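Working Rules for a Shared Two-Arm Workcell
Student project report
Rattana Kaewkla, Nii Darko, Annick Vidal
Project supervisor: Anjani Hutapea
Submitted July 26, 2023

1. Background

The robotics teaching lab at Vivside has one two-arm workcell, and four student groups share it. Until this spring each group kept its own habits. One group left the arms powered between sessions, another shut everything down, and the third and fourth disagreed about who was allowed to reach into the cell while the motors were on. The lab had a general safety sheet, but it was written for the milling machines and said very little about arms.

Our project was to write a set of working rules for the cell, try them out over one term, and revise them. We were asked to keep the result short enough to be read standing up. The first draft ran to 36 rules, which was too many. The version in the appendix fits on two sheets.

2. What we read first

We started with the published safety standards for industrial robots and the guidance on collaborative operation. Most of it is written for factories, where a cell does one job for years and is fenced. Ours changes its job every week. We took three ideas from the standards anyway: do a risk assessment before a new task, keep the stop button within reach of the person in charge, and treat the gripper and whatever it holds as part of the robot when judging what could hurt someone.

We also read the incident notebook kept in the lab. It goes back to the opening of the cell and has very few serious entries. Most are small things, such as a pinched cable, a cracked finger, or a part knocked to the floor. The small entries were more useful to us than the standards, and several rules come straight from them.

3. Rules for people

One person is the operator for the whole session and wears the stop button on a lanyard. If the operator leaves the room, the arms are put in the hold state and the session is paused in the log. A second person may reset objects on the table, but only after saying "in" out loud and hearing "held" from the operator. We tried hand signals first and gave up on them in the second week, since people looking at the table did not see them.

Speed during setup is limited to 150 mm per second at the fingertips. Groups may ask for a higher limit once a task has been run cleanly, and Anjani Hutapea signs for it. Aminu Okafor from the Plurel group argued that the signature was slow and unneeded. We kept it, but changed the form so that one signature covers a task for the whole term.

Long hair is tied back and loose sleeves are rolled. This was in the old sheet and we left it alone.

4. Rules for the table

The tasks this term were mostly kitchen-style sorting and handling, with toy food, a pot, boxes and trays. Early on we found that arguments about whether a run was valid were nearly always about the table and hardly ever about the arms. Somebody had swapped one box for another, or left an extra object in reach.

The table rules are therefore the most detailed part of the document. Every task has a one-page card listing the objects it uses and which ones are only there as clutter. Clutter is allowed, and for some tasks it is required, but it has to be on the card. Objects with sharp edges, liquids, glass and anything heavier than the arm's rated load are not allowed at all.

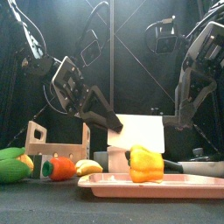

Both arms may work on the same object only if the card says so. When they do, one arm is named as the holding arm and the other as the moving arm, and the operator is told which is which before the run starts. Most of the entries in the notebook from the past year came from runs where both arms closed on one object and then pulled in different directions. A light carton will usually give way before anything else does, but a rigid part will not, and one of the cracked fingers was put down to this.

Cables on the wrists are checked by hand at the start of each session with the arms in hold. The check is for loops that could catch on the gripper or on tall objects. We had wanted a fixed loop length written into the rule, but the Fothergill group uses a different bracket and the number did not suit them. The rule now says only that the loop must stay clear through the full wrist turn, tested slowly.

5. Rules for recording

Each run is logged with the card name, the operator, the speed limit and the result. A failed run is kept. Two groups had been deleting failures to save disk space, which made their success rates look better than they were. Under the new rules a run may be marked invalid, with a written reason, but it stays in the log.

6. Trial

All four groups used the rules for one term, and 70 sessions were logged. The call and answer for reaching into the cell was followed well. The object cards were followed less well at first, mainly because people filled them in after the session. Moving the blank cards to a clip by the door helped.

The cable check was the rule most often skipped. Annick Vidal put it on the start-up screen of the control program, where it has to be confirmed before the motors will switch on. People can still click through it without looking.

7. Open points

We did not write rules for unattended runs. The Clison group would like to leave the cell working overnight from November, and that needs a proper assessment and probably a light curtain – more than we could do in one term. We also have no good rule for visitors. At present they stand behind the yellow line and the operator decides the rest.

Appendix: the rule sheets, the blank object card, and the session log form.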